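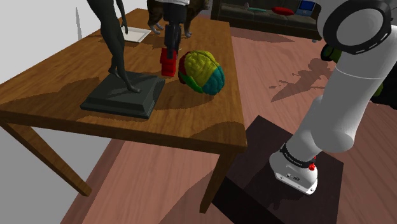 **Ticket 1602 — Nirnex fabric shears, blades do not close at the tip**

Status: open
Shop: Dustell, Flesbridge branch

Customer writes that her shears cut well near the handle, but the last part of the blade folds the cloth. She cuts mostly cotton and lining. Bought in April.

**Tried already**

- Cleaned both blades with a dry cloth, then one drop of Weldu oil on the screw. No change.
- Tightened the screw by a quarter turn. The tip cuts thin cotton now, but the handles are too stiff for her hand.
- Screw put back as before. The folding came back also.

**13:10** — Shears received at our bench. Tested on 4 layers of cotton: fold begins 10 mm before the tip. I found a small nick on the lower blade, maybe from a pin. Sharpening alone will not remove it, the edge must be ground first.

Asked the customer if she agrees with grinding. Waiting for her answer.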